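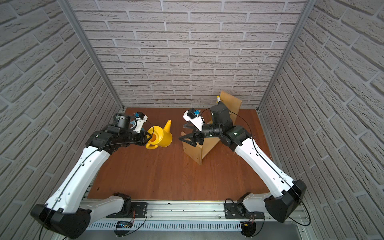 The yellow watering can held above the table top and the wooden box on it, brick-pattern panels behind.

How to make a watering corner indoors
Posted 3/21/18 by Abílio Bastos

My flat in Losbridge has no balcony, so all my plants live inside and all the watering happens inside also. For the first year I did it from the kitchen sink, walking with a full can over the carpet. Then I made one fixed corner for it. The guide is for people who want to do the same with a wooden table, a watering can and a simple box for the small things.

What you need
A table with a wooden top, or a loose wooden top on two supports
A watering can that you can lift full with one hand
A wooden box, bought or made from offcuts
Wall panels that you can wipe, brick pattern or plain
Clear finish for wood, for use indoors
Sandpaper, one medium sheet and one 600 sheet
Soft cloths, old cotton is best
A shallow tray

1. Choose the place
Stand in the room in the morning and again in the late afternoon and see where the light falls. The plants want light, but the finish on the table does not like strong sun all day, so I took a place beside the window and not in front of it. Keep away from sockets and from extension leads. If there is a radiator close, leave one hand of space between it and the wood.

Check that you can walk from the tap to the table without opening a door. With a full can this matters more than you think.

2. Put up the panels
A painted wall gets brown drops on it after some weeks. Panels are easier. Mine have a pattern of light grey bricks and they came from Hennessy, where they sell the pieces left over from bigger orders for less money.

Hold the panels against the wall before you fix anything. With a brick pattern, look at the corners: the rows should continue at the same height from one wall to the next. I did not check this the first time and had to take one panel off again. Mark the top line with a pencil and a spirit level, then fix from the middle to the outside. Use the adhesive which the panel maker advises, and give it the full drying time on the tube.

If your pattern has deep joints, dust will collect there. A dry, soft paintbrush takes it out.

3. Prepare the table top
Sand lightly with the medium paper, always along the grain. Wipe away the dust with a damp cloth and let the wood dry. Put on the first thin coat of finish. When it is hard, go over it with the 600 paper, with almost no pressure, and wipe again. Then the second coat, and a third if you water often.

Do not forget the edges and the underside. Water runs under the edge and stays there, and from there it goes into the wood. I waited nine days before I put anything wet on the table – the tin said less, but the month was February and my room was cold.

4. Choose the can
For indoor plants a small can is enough. Look for a spout that is long enough to reach under the leaves, and try it in the shop if they let you. Some cans pour from the filling hole when you tilt them, so tilt it well. A bright colour is useful: a yellow can is found quickly, even when you have put it down behind a big plant and answered the phone.

Fill it to three quarters only. Leave it standing for some hours with the water inside, so that the water has the temperature of the room when you use it.

5. Make or adapt the box
Any plain box can work. If you make your own, cut the two long sides together so they have the same length, glue, and check that the corners are square before the glue takes. Sand the upper edges round, your hands will pass there every day. Give it the same finish as the table.

Stick small felt pads under the four corners. They stop scratches, and air can pass below. What you keep inside is your decision. I have labels, a pencil, string and a spoon for soil. Scissors I keep somewhere else because of my daughter.

6. The watering itself
Bring each pot to the tray, water it slowly, and wait until no more water comes out from the bottom. Only then carry it back. Pots which are too heavy for this stay in their place, and you water them there with a cloth around the saucer.

Wipe the table when you finish. A drop which stays overnight can leave a pale ring. If it happens, try first a dry cloth and some patience, the ring often goes away in a day or two. If it does not, sand that spot with the 600 paper and put a little finish again.

7. Every month
Empty the can and rinse it with warm water and a spoon of white vinegar, then with clean water. Turn it upside down to dry. Look under the table edge with your fingers. If the wood feels rough, it is time for a new coat.

Questions from readers
Úna Duggan asked if she can use floor wax. You can, but you will not be able to put another finish over it later without removing the wax completely.

Fergal Moynihan wrote that his panels came loose near the bottom. Probably the wall was dusty when he fixed them. Wash the wall, let it dry and glue again.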